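ホーム 新着 録音 機材 過去ログ 検索 ログイン

1999年10月15日(金曜日) 投稿者:Forsyth

DATからCD-Rのマスターを起こす作業で二日つぶしたので、経過を続けて書いておく。題材はプリエンファシス。古いテープをもらって扱う人には関係がある話。

素材はStosicoというバンドのライブ録音。会場はFlondham。DATが数本あって、ラベルにはテープ番号と日付しか書いていない。今回引っかかったのは833番のテープ。

デジタルで取り込んで聴くと、833番だけ妙に明るい。シンバルが前に出て、ボーカルのサ行が痛い。低いほうは普通。最初はマイクの位置が違ったのだと思っていた。

ほかのテープと同じ会場、同じ卓、同じPAの人なので、マイクだけでここまで変わるのは変だとは思った。それでもEQで高域を落として先に進めた。ここで半日使っている。

シェルビングで8kHzから上を下げると、痛さは減るがまだおかしい。4kHzあたりも持ち上がって聞こえる。周波数を下げて量を減らすと今度は上が残る。どこに合わせても決まらない。

夜になって、DATデッキで直接再生したらまったく普通の音だった。アナログ出力で聴くと普通、パソコンに取り込んだファイルで聴くと明るい。この時点でようやくエンファシスを疑った。

デッキの表示部をよく見ると、833番のときだけEMPHASISの小さい文字が点いている。ほかのテープでは点かない。最初に見ておけば済んだ話。

知らない人のために書くと、プリエンファシスは録音時に高域を持ち上げておき、再生時に同じだけ下げる仕組み。時定数は50マイクロ秒と15マイクロ秒。20kHzで9dB強持ち上がる。カーブは1kHzを過ぎたあたりからもう効き始めている。

初期のデジタル機器では、変換器の高域のノイズを減らすために使われていた。最近の機械で録ったものにはまず付いていない。833番は誰かが古いプロセッサーを通してからDATに入れたらしい。

エンファシスの有無はフラグで記録される。デッキはそれを見て、DAコンバーターのところでディエンファシスをかける。デジタル出力からは持ち上がったままのデータとフラグが出る。

問題はその先で、うちのサウンドカードはフラグを読まない。データだけを受け取ってWAVにする。WAVにはエンファシスを書く場所がないから、読んでいたとしても保存すると消える。結果として明るい音のファイルが残る。

取り込んだファイルは640MBのMOに入れて人に渡すつもりでいた。渡したあとだったら、相手も同じようにEQで悩んだはず。今後は取り込み前に表示部を見て、テープ番号の横に「E有」「E無」と書くことにした。

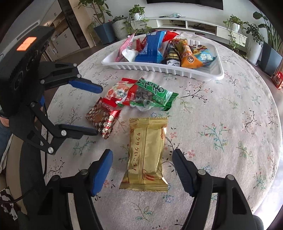 Ashton Kereamaから返信。フラグが付いているなら音はそのままにして、CDの側にもエンファシスのフラグを立てて焼けばいいのでは、処理を一回減らせるしノイズの点でも得になるはず、という意見だった。

これは筋が通っている。CDの規格にもプリエンファシスはあり、サブコードのQチャンネルにトラックごとのフラグがある。焼きソフトにもトラック単位のチェック欄が付いているものがある。

ただ今回は見送った。理由の一つ目はサンプリング周波数。833番は48kHzなので、どのみち44.1kHzへ変換しないといけない。データをそのまま移せるわけではないので、処理を避ける利点が小さい。

二つ目は曲のつながり。今回の盤は833番の曲と別のテープの曲を、拍手でつないで一続きに聴かせる構成になっている。フラグの切り替えはトラックの間のポーズを挟んで行う決まりなので、拍手の途中では切り替えられない。

全曲をエンファシス有りにそろえる手もある。その場合は無しのテープに自分でプリエンファシスをかけることになり、高域のピークがすぐ上限に当たる。シンバルの多い曲ばかりなので、全体のレベルを下げないと入らない。やる気にならなかった。

三つ目は聴く側の機械。CDプレーヤーで再生する分には問題ないと思うが、パソコンのドライブで吸い出すと、またフラグが無視される。自分が二日かけてはまったところへ、買った人を案内することになる。

というわけで、ファイルの側でディエンファシスをかけることにした。Kereamaの方法は、もともと44.1kHzのテープで、全曲エンファシス有りの盤を作るときなら使うと思う。そういうテープが出てきたら試す。

やり方。まず取り込んだファイルを16ビットのままEQせずに残す。これが元。次に24ビットに変換したコピーを作り、そこへディエンファシスのフィルターをかける。順番を逆にして16ビットで処理すると、下の桁で損をする。

フィルターは編集ソフトのプラグインにあったものを使った。ない場合は一次のシェルビングで近いカーブを作れる。折れ点は3.18kHzと10.6kHz。普通のEQのつまみで似せようとすると、Qの形が違って合わないことが多い。昨日の自分がそれ。

確認は正弦波でやった。1kHz、5kHz、10kHz、16kHzを同じレベルで並べたファイルを作って通し、出てきたレベルを表と比べる。5kHzで4.5dB強、10kHzで7.6dBほど下がっていればよい。16kHzは9dB前後。うちのは大体合っていた。

次にデッキのアナログ出力と聞き比べ。コンバーターが違うから完全に同じにはならないが、シンバルとサ行の感じはそろった。昨日かけたEQは全部捨てた。

それから48kHzを44.1kHzに変換。これも24ビットのまま。変換ソフトの品質設定は一番上にして、寝る前に走らせた。うちのパソコンだと一曲でもかなり待つ。朝には終わっていた。

最後にレベル合わせとディザをかけて16ビットへ。ディザは一回だけ、最後に。途中で16ビットに戻して保存し、また開いて続きをやると、そのたびに足すことになる。前にこれをやってしまい、フェードの終わりがざらついた。

ディエンファシスをかけるとピークが下がる。833番は取り込み時にほぼ振り切っていたのに、処理後は余裕ができた。その分を上げるかどうかは、前後の曲と並べて決める。数字だけ見て上げると、この曲だけ大きくなる。

実際、メーターで頭をそろえた版は833番のほうが大きく聞こえた。ボーカルを基準に耳で合わせ直し、メーターでは少し低いところに落ち着いた。

CD-Rは等速で焼いた。曲の頭はトラックマークを拍手の中に置き、歌い出しより少し前にしてある。ぴったりに打つとプレーヤーによって頭が欠ける。以前ほかの盤で言われたことがある。

プレスはZevtonに出す。枚数は300枚。会場売りで値段は2000円とバンド側が決めた。曲順表には全トラック「エンファシス無」と明記した。工場に聞かれる前に書いておいたほうが早い。

納品は12月のライブに間に合えばよいと言われている。マスターの予備も同じ銘柄のCD-Rで一枚焼いて、こちらで保管する。24ビットのファイルはMOに分けて入れた。元の16ビットも消さない。

追記。取り込んだあとのファイルしか手元にない場合の見分け方を聞かれた。確実な方法はない。同じ会場の別の録音と並べて、1kHzより上がなだらかに持ち上がり、10kHzを過ぎて寝ていくようなら疑う。ディエンファシスをかけてみて、そこだけで急に普通になれば多分当たり。

テープが残っているなら、デッキに入れて表示を見るのが一番早い。表示のないデッキもあるので、その場合は説明書のデジタル出力の項を読む。

もう一つ。テープの途中でフラグが変わることもある。別の機械で録り足したテープがそう。833番は最後まで早送りしながら確認し、全部「有」だった。残りのテープは頭しか見ていないので、週末に通しで見る。

トップへ戻る 前の記事 次の記事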